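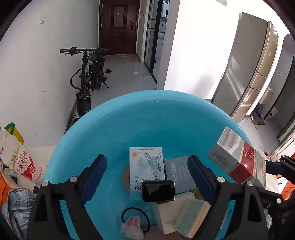
What do you do at an open day for robots?

Mostly stand around and wait your turn, then pick things up slowly with a tool while somebody tells you to go slower.

5/29/22

Went to the Camolach open day with Uldis. He had put our names down for the early slot, so I was up before seven on a Sunday and had toast in the car. Parking was easy. The session was in an apartment, not the office, and we left our bags by the wall with everyone else's. İlker Akgül ran our group. He has a quiet voice and I missed the first part of what he said, but Uldis filled me in later.

The project is called Umo. The idea is that people do household jobs with a hand tool that has the same fingers as the robot, and the recordings are used to teach the robot to do the same jobs. I had expected to see the arm itself. It is at the other site and we only got a video of it, which showed it putting a cup on a shelf. The video was sped up. Uldis asked by how much and İlker said he would have to check.

The job for the morning was clearing up. Things go from the table into the basin, then from the basin back to the table, and then you start again with everything in a different place. Each time through is called a take. İlker said they want 3,000 takes of this one job before June is over. A good person does 200 in a day. I did 2 in my first turn and one of them was thrown out for being too fast.

The tool is heavier than it looks. You squeeze and the fingers close, and there is a pad on the inside of each one that does the holding. Boxes are the easiest. You come at them from the two long sides, close until you feel it stop, and lift straight up. Books are harder than boxes if they are standing, because they want to swing. Anything soft is the worst for me. I kept closing on the cloth along with whatever I was after and dragging the whole lot toward me. İlker said this is common and to keep the tips a little higher and not look at my own hand.
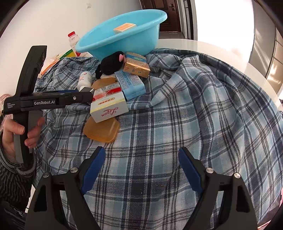 Table round, with the plaid cloth down and the basin at the back.

Uldis was better at it than I was. He fixes clocks, so I suppose that helps. He got a small bottle first go, lying on its side, and İlker asked him to do it again for the next group. I did better on my second turn. The trick for me was to rest my elbow against my ribs and move from the waist. My wrist is sore tonight all the same.

There was a break at eleven with coffee and those dry almond cookies. A woman from Trisura was there and talked to İlker for most of it about gloves. They sell a glove that does the same sort of recording without a tool, and she wanted him to try a pair. He said the trouble with gloves is that a hand can do things the robot cannot, so half of what you record is no use. She did not agree. I had two cookies and listened.

After the break they showed us what happens to the takes. Someone goes through them on a laptop and marks where each grip starts and ends. The program for that is called Bravo. It looked like dull work. He had done 3 of ours by the time we got to him, and I could see on mine where I had stopped halfway and changed my mind. He left that one in. He said stopping and starting over is useful to have, as long as you finish.

I asked İlker when the robot would be able to do the whole job on its own. He said boxes soon, cloth he would not guess. I liked that he did not guess.

We left a little after one. Uldis wants to sign up for the paid shifts in June and said I should come too. I said I would think about it. The drive is long and I have the garage to finish. Stopped for gas and soup on the way back. Home by three, slept an hour, called Mom. Need to return the ladder tomorrow and find the form İlker gave us, which I think is still in Uldis's car.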